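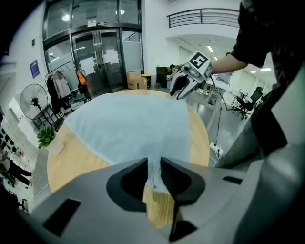 Ciltby Robotics Laboratory has released the results of a study on how robots can learn two-handed cloth handling from people using hand-held grippers, without a robot present during recording. The study covers spreading, edge alignment and folding. In the spreading task two grippers are used at a round table, one of them holding a strip of light-blue cloth pinched between its black fingertips while the other is held over the far edge. The second gripper carries a square black-and-white marker on top and a small lens on the front. Recordings of this type were the only training data used for the cloth policies in the study.

The method, named Zadudero, addresses a known weakness in learning from hand-held recordings. When a single layer of fabric is pinched, small errors in the estimated gap between the fingertips have a large effect on whether the robot keeps its hold. Earlier versions of the laboratory's software treated the gripper opening as one more number to predict at each time step. Zadudero predicts it separately, at a higher rate than the arm motion, and ties it to the distance between the two grippers. When that distance grows and the cloth is under tension, the policy closes the fingers further before the arms continue.

Training used 4000 demonstrations recorded by 16 operators at ordinary tables in shared work areas. Backgrounds were left as they were and lighting was not controlled. Each operator received 30 minutes of instruction before recording.

The trained policies were then run on a two-arm test station supplied by Bristeo. The station uses the same fingertip shape as the hand-held units, so no conversion of the finger geometry was required. Over 726 trials with fabrics that were not part of the training set, Zadudero dropped the cloth less often than the earlier single-rate policy in all three tasks. The largest difference was in spreading, where both arms pull on the fabric at the same time. The smallest was in folding, where most failures came from a wrong choice of grasp point, a problem the method does not address.

The laboratory reports two further limits. Thick fabrics such as toweling were often gripped too lightly on the first attempt. Performance also fell when the cloth hid one gripper from the other for more than a short time.

The training code and the trial logs are available on request from the Ciltby press office. The recordings will follow in January, after review of the footage for release. Work on grasp point selection is continuing with Teoh, which is providing the fabric samples.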